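3.2 Session Hosting and Latency

Multiplayer sessions of Wametti were run over a local network at the Ranadville site, with one machine acting as host and the rest joining as clients. The host held the full game state and sent updates at 20 ticks per second. Clients predicted unit movement locally and corrected it when the next update arrived. Custom maps were loaded from the Tresov map pack, build dated 12/07/2018, with all optional scripts turned off.
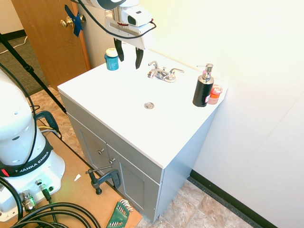
Figure 2. Bathroom vanity with faucet and black soap dispenser.

Added delay was set to either 25 or 77 ms in each direction. At the lower setting, corrections were small and players did not report them in the exit form. At the higher setting, units near the edge of a fight were often moved back after an attack order, and the order had to be given again. Seok [2] describes the same behavior on public servers but does not separate delay from packet loss.

Replay files were saved on the host only. The parser written by Sabine Buschmann was used to pull order times from each file. Replays that ended in a lost connection were left out of the analysis in Section 4.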